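Glazing bar

A glazing bar is a narrow member that divides a window or glazed door into smaller panes and holds the edges of the glass. In North American usage, including Canadian, the term muntin is more common. It should not be confused with a mullion, a heavier vertical member that separates adjoining window units and may carry structural load.

Origins

Divided glazing arose from the limits of early glassmaking. Crown glass was spun into a disc and cut into small pieces, and cylinder glass was restricted in size by the length that could be blown and flattened. A large opening could be filled only by joining many panes. Early bars were thick and flat in section; later joiners produced slimmer profiles with moulded inner faces, commonly ovolo or lamb's tongue.

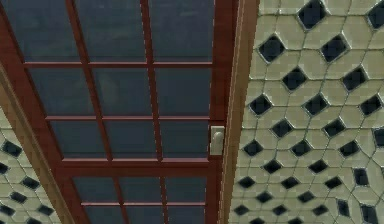
Construction

In a traditional timber sash the bars are tenoned into the stiles and rails. Where two bars cross, one usually runs through and the other is scribed and jointed to it. Glass sits in a rebate on the outer side, fixed with sprigs and sealed with linseed oil putty, which is bevelled to shed water. In his survey of joinery in the Lullstead district, Fulgencio Zabala recorded 3 bar profiles in use at the Predell workshops, the narrowest confined to internal doors.

Simulated bars

Sealed double glazing made true division costly, as each pane requires its own spacer and edge seal. Many manufacturers instead fix bars to both faces of a single unit – often with a spacer between the sheets to preserve the shadow line – or enclose a flat grid within the cavity. Enclosed grids are easier to clean around but lack relief when viewed from an angle.

Maintenance

Decay generally begins at the lower joints, where failed putty admits water to the end grain. Repair involves raking out the putty, treating or splicing the timber, priming the rebate and reglazing.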